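Rarnum Equipamiento – Catálogo de mobiliario para salas de trabajo
Serie Vidar: panel con pie y mesa de trabajo
Ficha actualizada el 12/11/21

La serie Vidar está destinada a centros de formación, talleres y salas polivalentes que precisan un mobiliario sobrio y fácil de redistribuir. Se compone de un panel de formato rectangular, con marco negro fino y superficie en tono gris azulado claro, sostenido por un pie negro con base de suelo, y de una mesa blanca de patas esbeltas del mismo color. Ambas piezas pueden adquirirse por separado.

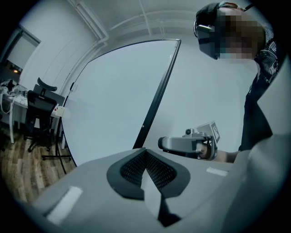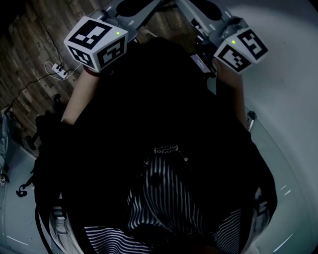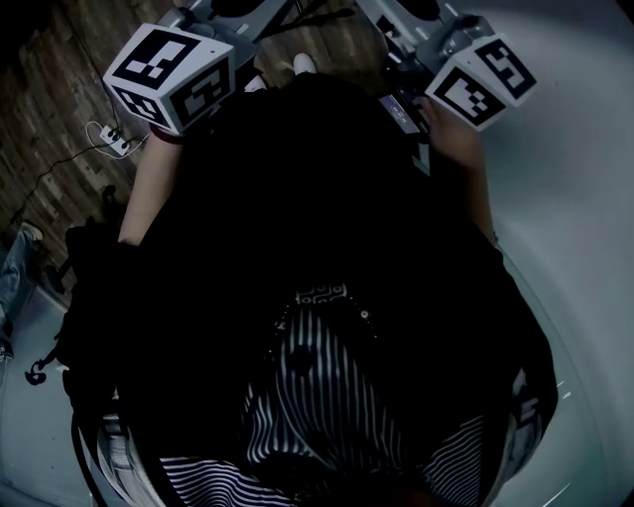

El fondo de la mesa es de 60 cm. Para las sesiones en las que se trabaja de pie, Rarnum recomienda reservar una zona despejada de 2 m delante del panel y arrimar las mesas a la pared. El conjunto puede instalarse sobre tarima, pavimento vinílico o cerámica – en suelos con desnivel conviene solicitar las bases regulables Tresau, que se suministran como accesorio.

Acabados
Mesa: blanco.
Panel: marco y pie en negro.

Suministro y precio
El precio de la mesa es de 213 euros, impuestos no incluidos. El panel se presupuesta según el formato elegido. El plazo de entrega es de aproximadamente 4 semanas desde la confirmación del pedido. Los pedidos que incluyan piezas de la serie Ji se servirán a partir de febrero, en un único envío salvo indicación contraria del cliente.

Las solicitudes de presupuesto deberán indicar el número de piezas y la dirección de entrega.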